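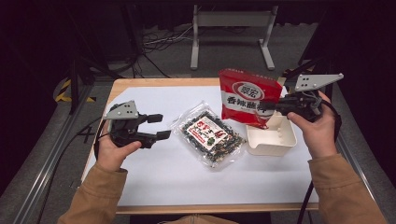

Pouring from the corner, right gripper on the bag, left one standing by.

Site rules for handheld gripper stations: what are yours?
Posted by wokley_bench in Standards & Practice, 9:40 pm
Last updated: December
3617 views | 14 shares | 8 replies

wokley_bench
We have 4 stations and, as of this month, 4 sets of house rules, all written by whoever was most annoyed that day. I've been told to merge them into one page. Draft so far:

1. Paper on the table, changed when it's dirty. "Dirty" is decided by the person who isn't holding the grippers.
2. Cables go off the sides of the table, never across the work area.
3. Both grippers stay in hand for the whole take, even if one has nothing to do.
4. If food is poured, it goes in a bowl, and it doesn't get eaten after.
5. Pads wiped between food tasks and everything else.
6. No loose cable on the floor where the operator stands.

Tell me what's missing. Tell me what's stupid, too, but try to be specific.

flangeface
Rule 4 exists because of a person, doesn't it.

wokley_bench
Rule 4 exists because of several people.

Eichhorn_refugee
3 is the one I'd fight over. At my last place the idle hand could park the gripper on the table if the task was one-handed. Saves the wrist. You hold one of those up for a whole shift with the cable pulling on it and then talk to me about consistency.

wokley_bench
We tried parking. Half the takes had the idle gripper lying on the table, half had it up in the air, and a few had it resting inside the bowl. Reviewers kicked back 200 of them. I'd rather shorten the shift than go through that again.

Eichhorn_refugee
So write "shorten the shift" in the rules. Right now the page protects the takes and says nothing about the wrists. That's a standard for furniture.

wokley_bench
Fine. Adding a break rule. What interval?

Eichhorn_refugee
Whatever interval makes your people stop complaining, minus a bit.

torque_me_gently
Rule 2 is good, but say which side. Left gripper cable off the left, right gripper cable off the right. Sounds like something you shouldn't have to write down. We wrote it down after a guy at our Zirent site crossed them, turned to his left to grab a bag and took both grippers and the tablecloth with him like a failed magician.

Also your pic has a pile of cable on the floor in back by the stand. Rule 6 says "where the operator stands," so I guess you're legal. I'd just say the floor. All of it.

wokley_bench
I wrote it that way on purpose, and I was hoping to get away with it.

flangeface
Do you have anything on grip point? With the chip-type bags I want people on a corner or a seam, never the middle of the panel. Squeeze the middle and you're making crumbs. Yours has the corner of the red one, so somebody over there knows.

wokley_bench
Somebody does, and it's not in the draft. Good catch. Going in as 7: "Soft bags are held by a corner or the sealed edge."

Flutik_nights
Disagree with 7. If every bag is always held by the corner, then what you've collected is 3000 takes of corners. People at home grab a bag any old way. I'd leave grip point free and only ban crushing.

flangeface
And who decides what crushing is?

Flutik_nights
The person who isn't holding the grippers, apparently. They're deciding everything else.

torque_me_gently
I'm with Flutik on this one. Put safety and cleanup in the house rules. Anything about how the task gets done belongs on the task sheet, where it can change without a meeting.

wokley_bench
That splits my page in two and I was asked for one page.

torque_me_gently
Print it double-sided.

Eichhorn_refugee
Something else for the house side: allergens. If that's peanuts going in the bowl, and it sure looks like it from here, you want a sign on the station and a wipe-down of the handles as well as the pads. The next person's hands go on the handles. We had nuts at one table only and kept a separate bin for the packaging.

wokley_bench
Rule 5 only mentions pads. OK, that one's embarrassing. Changing it to pads and handles, adding the sign, and nut tasks get their own table. Which means I now have to tell the other three tables that they've lost the good snacks.

flangeface
They weren't supposed to be eating them.

wokley_bench
I'm aware. New draft goes up once I've fought with the printer.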